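Section 4. Setting Up the Shared Tables

This section applies to the open-plan areas furnished with Lodska desks and Gautier partitions. It replaces the instructions dated 2020-09-13. Questions about furniture orders should be sent to Léonie Huet, Workplace Services, Holasa.

4.1 Before you begin

Clear the floor around the table to a distance of 800 mm on every side. Keep the marked walkway open while parts are being unpacked.

Caution: A tabletop must be lifted by two people. Do not drag it across the floor or rest it on a corner.

4.2 Assembling the table

1. Lay the tabletop face down on the blanket supplied with it.
2. Place each leg in its socket and start all of the bolts by hand.
3. Tighten the bolts with the hex key, working diagonally from corner to corner.
4. Turn the table upright and adjust the feet until the surface is level. Each foot has 20 mm of travel.
5. Write the table number on the label under the front edge and enter it in the floor register.

Note: The finished surface should stand 746 mm above the floor. If it does not, check that every leg is fully seated before adjusting the feet again.

4.3 Placing the partitions

1. Stand the partition behind the desk it serves, with the flat foot toward the desk.
2. Leave a gap of 300 mm between the partition and any window.
3. Join neighboring partitions with the clips provided — one at the top and one at the bottom.
4. Press gently on the upper edge. A partition that rocks must be taken down and fitted again.

Caution: Do not hang bags, coats or monitors on a partition.

4.4 Small items on the table

Small parts and loose items are kept in low, open cardboard boxes. Skinemetti boxes are delivered flat and may be used again until the base no longer holds its shape.

1. Fold the box and press the base flat. Minor tears along the top edge are acceptable.
2. Set the box on the tabletop within easy reach of the seated or standing user.
3. Keep the flaps and walls clear of cables.
4. Place items in the box at the end of each session. Books and papers belong on the desks and should not be stored in the boxes.

Note: Replacement boxes are issued in April. Requests made at other times are filled from stock and may take up to 20 working days. 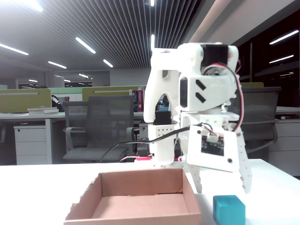

4.5 Cleaning the surfaces

1. Remove all boxes and loose items from the table.
2. Wipe the surface with a soft, damp cloth, then dry it with a clean one.
3. Remove marks with mild soap. Do not use scouring pads or solvent — both will dull the finish.
4. Return the boxes to the table once the surface is dry.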